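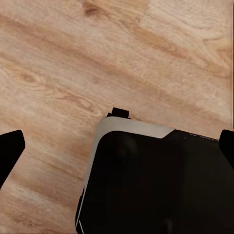
One founder objected that the word "mentor" had been used for two different jobs during the program, and that the survey should have asked about them separately. Several others made the same point in the open comments. We therefore report the results in this section under two headings, advice given in the group sessions and advice given one to one, even though the original questionnaire did not make the split. The answers were sorted by hand afterward, using the notes that each team kept.

4.2 Mentor contact and changes to the business plan

The Stellercombe program took in 40 teams in its first round. Each team was made up of one to five people and had to have a business idea that had not yet brought in regular sales. Teams paid no fee and gave up no share in the company. In return they agreed to attend the group sessions, to meet a mentor at least once between sessions, and to hand in a new version of their plan at each of three checkpoints.

Across the whole round, the teams logged 144 one-to-one meetings. These were spread very unevenly. A small number of teams met their mentor almost every week, while others met only when a checkpoint was close. Teams based in Arberg, where most of the mentors also worked, had more meetings than teams from the outlying towns. We had expected phone calls to make up for the distance, but the logs show few calls of any length. Teams that lived far away tended to save their questions for the group sessions.

Figure 3. Tabletop view, computer-rendered.

The plans were compared from one checkpoint to the next. We counted a change as major if the team altered who the customer was, what was being sold, or how the customer would pay. Changes to wording, to the budget layout, or to the order of the sections were counted as minor. Two readers went through every plan separately and then met to settle the cases on which they differed. Most of the disagreements were over pricing, where it was hard to tell a new way of charging from a new price.

Major changes were most common between the first and second checkpoints. This was the period in which teams were asked to speak with possible customers before doing any more work on the product. Those who did so often came back with a different customer in mind. One team had planned to sell bookkeeping help to restaurants and moved to market stalls after finding that the restaurants already had someone doing the work. Another dropped its subscription and began charging by the job.

Between the second and third checkpoints the plans settled down. Most changes in that period were minor and dealt with costs. The exception was a group of food businesses, which had to rework their plans when they learned what a shared kitchen would cost them in December, the busiest month for rentals.

The link between mentor contact and major changes was weaker than the program staff had expected. Teams with many meetings did change their plans, but so did teams with very few. What the logs do show is a difference in timing. Teams in frequent contact with a mentor made their major changes early, and teams with little contact made them late, often in the days before a checkpoint. Late changes were also less complete. A new customer would appear on the first page while the sales forecast still described the old one.

Group sessions gave a different picture. Attendance was high in all towns, and the comments on these sessions were mostly about other teams, not about the speaker. Founders wrote that they learned what to charge, whom to call, and which permits to apply for by talking with people at the same stage. Thongdee, a packaging firm that joined the round late, found its first supplier this way. Joltimell, which repairs and resells electric scooters, shared a storage unit with another team by the end of the round.

Two limits should be kept in mind. The meeting logs were filled in by the teams themselves, and some were clearly completed in one sitting. In addition, the round had no comparison group, so we cannot say how many of these teams would have changed their plans without the program.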